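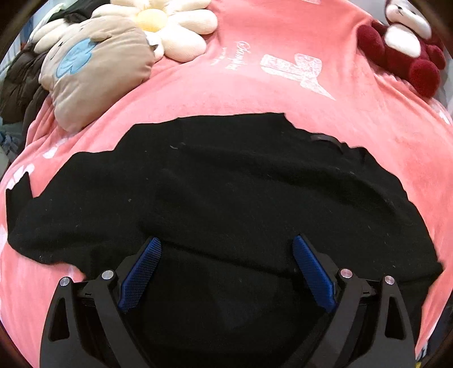 Stito Hand-Held Gripper Kit, Ribbed Blue Pads

Sold by Pridero Workshop Supply
Price: $84
Replacement pads, pair: $11
In stock

The Stito is the gripper we wanted for our own bench, so we drew one up and kept at it until we were happy to put it in a box for other people. It has two jointed finger assemblies, one on each side, and a long blue pad on each finger with a fine ribbing that's meant for cloth and other soft stuff (laundry is where most home builders start, and it's a wonderful thing to practice on!).

You get every printed part, the pivot pins, both pads and a paper build guide by Pejman Abbasi, who also answers the help mail. Set aside an evening for it, and please don't tighten the pins all the way until both fingers are on — they need to swing freely before you snug them down.

Opening between pads: 100 mm at the widest
Pad length: 82 mm
Tools needed: small hex driver, tweezers
Camera and mount: not included

Black fleece and knits leave lint in the ribs. A soft toothbrush takes care of it, and a little dish soap if you've been at it all afternoon.

Fits the Rahimi wrist plate. For the older Stornus plate, add the adapter at checkout.

Page updated Sep 3, 2025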